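3.2 Scoring data

We collected round-by-round scorecards from 526 professional bouts that went the full distance. Each bout had three official judges, and for each we also had punch counts entered by two operators working from the broadcast. Bouts with a knockdown in more than one round were left out, as were six in which a point was taken away for a foul.

Most of the venues were small halls outside the big cities, and the cards were copied by hand at the commission offices in Brostov and Bollham. Juniper Escobedo entered all of them twice -- mismatches were checked against the paper originals. 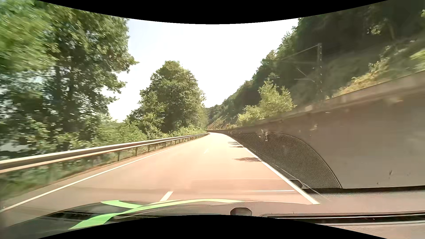 Figure 2. Two-lane road with a wall along the right side.

3.3 Agreement between judges and punch counts

For each round we asked whether the boxer who landed more punches also won the round on at least two cards. Rounds with equal counts were dropped. To get a spread for the agreement rate we resampled whole bouts 1000 times, keeping the rounds of a bout together.

Agreement was lowest in close rounds, where judges often split. Power punches tracked the cards better than jabs did, and the home boxer was favored slightly when the counts were near even -- a pattern also reported by Haddad.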